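Skudach: Frequently Asked Questions

Last updated Thursday, December 20, 2018

What is Skudach?

Skudach is a method for training a robot arm to pick up household items, using simulated rooms only. The policy is learned from camera images and arm positions. The code and scenes were first released in April and have been revised since.

Which robot does it use?

A Franka Emika arm with seven joints. We replaced the gripper model with a jointed one early in the project, and all results on this site use the newer model. Older checkpoints will load but they perform badly.

How many demonstrations were used?

The main policy was trained on 1,881 demonstrations, all collected in simulation. Each one covers a single attempt at a single object. Failed attempts are kept in the download but were left out of training.

What does the policy see?

It takes 2 views at every step. One camera looks at the arm and the furniture from the side. The other looks out past the gripper fingers, so it gives a close view of whatever is near them. Lighting in the close view can be poor. Produce on a tabletop may come out almost black against bright wood, and the policy has to work mostly from outlines.
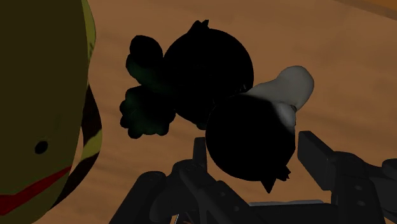 Why not brighten the close view?

We tried it. Success on the test scenes went up slightly, but the policy got worse when the light changed. The released version is trained on the renders as they come.

Does the side view matter if the close view is so near the object?

Yes. With the close view alone, the policy often lost track of where the arm was relative to the furniture. With the side view added — and nothing else changed — those errors became much less common. The side view shows the arm from its base to the gripper, along with the top of a dresser and the things on it.

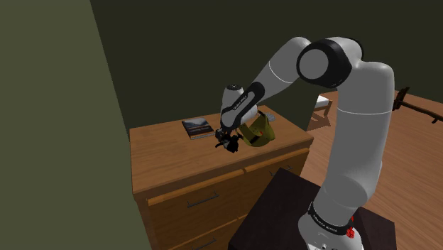 Side view: the gripper over the front edge of the dresser top, with a dark navy book toward the left.

How is a trial scored?

Each test scene is run 22 times with different starting positions. A trial counts as a success if the object is lifted and held for 60 simulation steps. Bumping other items is logged separately and does not affect the score.

Has it been tested on a real arm?

No. Every number we report is from simulation, and we make no claim about how well the policy would transfer.

What are Ciser and Pristimel?

Ciser is our scene generator. Pristimel is the baseline we compare against, which uses the same demonstrations but only one camera. Both are included in the main download.

Can I add my own objects?

Yes, if you have a mesh and a collision shape. Put both in the objects folder and run the Ciser check script before training. Thin objects may need a finer collision shape.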